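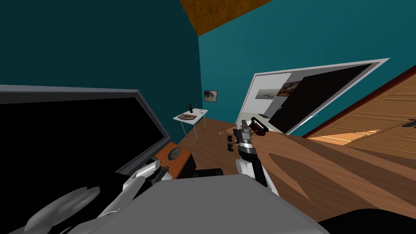

The teal room, big TV and low wood cabinet.

Quick notes from Monday, typing this on the train so forgive the mess. Open house at the Brouwer furniture works in Flinville. Got there at 8, line already down the block. Free coffee, bad. Parking a nightmare, go by bus.

First stop the mill floor. Loud! They hand you earplugs, use them. Svetozár Danko runs the saws and did the talking, very fast, hard to hear over the fans. The works is 115 years old and still dries its own lumber out back in two long sheds. Smells great in there. He let us lift a board from each shed, big diffrence in weight.
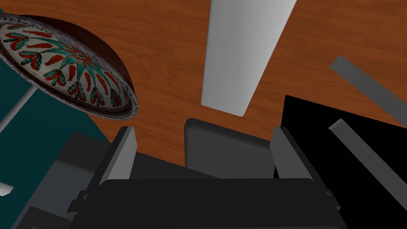 Finishing was my favorite part. Small shop, six people, all the color mixed by hand. Orange is back, says everybody, and the stuff on sale this year is mostly that warm orange-brown with the grain left showing, same as the tabletop under the flowered plate. Good match with the red petals, I thought. My aunt had a table that color and sold it for nothing. Ask about the oil finish if you go, they'll give you a little sample can. Mine leaked in my bag.

Lunch at the Grirkberg stand by the gate. Sausage roll, pickle, fine. Ate standing up, benches all taken.

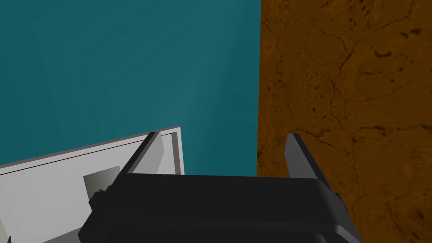
Packing and shipping next, most people skip it, dont. They send out 2,000 orders a year and each one gets its paperwork checked twice by hand. Slow work. Boxes matter more than I figured, Danko went on for ages about corners and rims, and a plain white box like the one here is the kind of thing I'd normally toss without a look. Damage claims went way down once they switched suppliers. He wouldn't say who.

Last talk was Arnout Bakker on small rooms. Dark walls, light furniture, legs you can see under. Half the crowd was asleep by then but I took two pages of notes. Want to try it in our hallway. 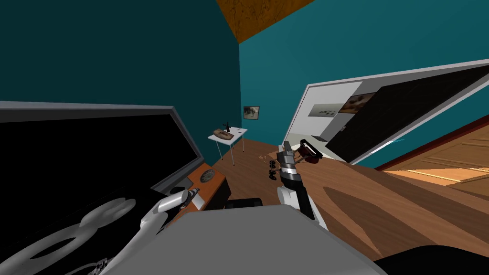 Getting there

Bus 11 from the station, stop is right at the gate. Last one back leaves at 5, I nearly missed it. Factory store takes cards, the food stand doesn't. Next trip is the Grunumitz glass fair, will post when I'm back.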